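January 26, 2018

Trap league, first season

The fall trap league at Drellham finished before the holidays and I have been meaning to write it up since. I shot all nine matches, which was my only goal going in. My total was 771 out of 900. That put me in the lower middle of Class C, and I'm fine with it.

I had shot trap before, but only casually, a round or two on a free afternoon with whatever shells were on sale. League is different mostly in that you have to show up. It started in October, when it was still warm enough for a vest over a T-shirt, and by the last two matches I was wearing long underwear and a hat under my ear muffs, which let noise in until I worked out how to wear the hat on top.

Each match was 100 targets, four rounds of 25. All of it was 16-yard singles. There is talk of adding a handicap event in the spring league, but I'd want more practice before I signed up for that one. The squads were five people and you mostly stayed with the same five. Mine was friendly and didn't talk much on the line, and that suits me.

Drellham is a forty-minute drive for me. The closer club is Gokimberg, but they only have two trap houses and their league fills up with people who have held the same spot for years. I put my name on the list there. If you go to Drellham for the first time, take the Didham Road entrance and ignore the first gate, which goes to the archery side. Park on the gravel. The grass next to it looks solid and isn't.

I used the same gun all season, a used 12-gauge over/under with 30-inch barrels that I bought two years ago. I shot it with a full choke in the bottom barrel for the first three matches because that was what was in it. Then I switched to improved modified. I can't say the choke made a difference. My scores went up a little after that, but I was also getting used to the background by then. The houses at the west end have a tree line behind them and the targets disappear for a moment as they cross it. Houses one and two are open sky and much easier to see on a cloudy day.

The best I did was the sixth match. I had 23 on the first round and 23 on the second, so 46 at the halfway point, and I started adding up what I might finish with. I shot a 19 on the third round. After that I stopped looking at the score sheet between rounds and left it to the scorer.

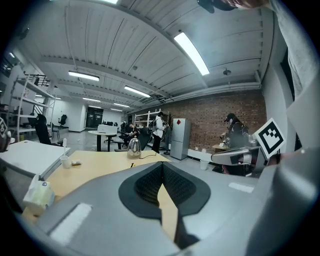
Gray housing with the black grip pad in the middle and a square marker beside it.

Most of my misses were on post five, on hard right targets. I'm right-handed, and I was stopping my swing as soon as the bead touched the bird. One of the older shooters at the club told me to turn my feet farther to the right than felt natural before I called for the target. I tried it the next week and it was uncomfortable, but I hit more of them. I still lose one or two a match there. On post one I had the opposite problem and kept shooting over the top of the left-hand birds. Lifting my head was the cause of that, according to everyone I asked.

As for costs, the league fee covered targets and the dinner at the end. Shells were the larger expense. I bought a flat of 1 1/8-ounce number 8s to start with and went to 1-ounce loads after the second match because my shoulder was sore. I couldn't tell any difference on the targets and the gun was a lot more pleasant to shoot. I did not reload any of my own. I know I should, and I have a press in a box that came with the gun, but it needs a new primer tray and I haven't ordered one.

The high score for the season was a 97, shot in the wind on a day when I had trouble breaking 80. I was two houses over and didn't see any of it. The same shooter won the Najjar Plate, which is what Drellham calls the award for the overall league total. The class winners got gift certificates for the clubhouse store. There was also a drawing for a case of shells and I didn't win that either.

A few notes for myself before spring:

Bring a second pair of shooting glasses. The yellow lenses were good in the late afternoon and too bright at noon.

Put the empties in the bag between posts, not in the vest pocket with the live ones. I held up the squad twice looking for a loaded shell.

Eat before the match. The clubhouse grill closes at one and the later squads don't finish until well after that.

Get the stock looked at. The recoil pad has hardened and it catches on my coat when I mount the gun. I may have it cut a quarter inch shorter for winter and use a spacer when the weather is warm.

Spring league sign-ups open next month. I plan to shoot it again, probably with the same squad if they'll have the early slot. I would like to finish above 800 this time, and to get one straight round of 25. I had two 24s in the fall, and in both of them the miss came on post five.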